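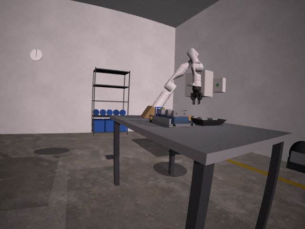

1/ I spent most of the spring reading the minutes of the Grirwood village band, which ran for a little over three decades and then stopped. Posting what I found because a few of you asked.

2/ The minute books are in the county record office, four boxes. The first one is mostly about uniforms. They could not agree on a collar.

3/ The band started with borrowed instruments. The cornets came from the mill, the bass drum came from a church in Tradadley and the church wanted it back every Easter. This comes up year after year.

4/ First bandmaster was Crescencio Esteban. He taught reading music on Tuesday nights and fined people a nickel for being late. He fined himself twice. Both are written down.

5/ Page 512 of the second book has the only full list of players I could find. If your family is from Grirwood, message me the surname and I'll check it. 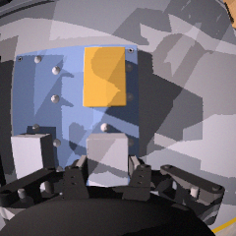

6/ The money. A new set of music stands cost them $220, paid off over two winters with suppers and one raffle. The raffle prize was a hog – the winner lived in town and sold it back to the band.

7/ Attendance at the summer concerts was never recorded properly until a new secretary, Trinidad Pastor, took over. Her first entry says over 500 people came to the May concert. The old secretary would have put "good crowd."

8/ She also wrote down what they played. Lots of marches, a few waltzes, and one piece just called "Patricio's tune." I think that's Patricio Benítez, who played baritone horn. I have not found the sheet music and I would like to.

9/ The band went down to 21 players after the mill closed. They dropped the parade that year and played sitting down at the park instead. Two people wrote letters to complain about it.

10/ The last book ends halfway down a page. The final item is about who has the key to the practice room. It doesn't say who had it.

11/ Thanks to Nuwan Munasinghe at the record office for pulling the boxes, and to Montserrat Palacios for reading the handwriting I couldn't – mostly the third book, which is in pencil.

12/ Next I'm going through the letters folder. If anyone has programs or photos from the park concerts, my messages are open. Scans are fine, no need to mail anything.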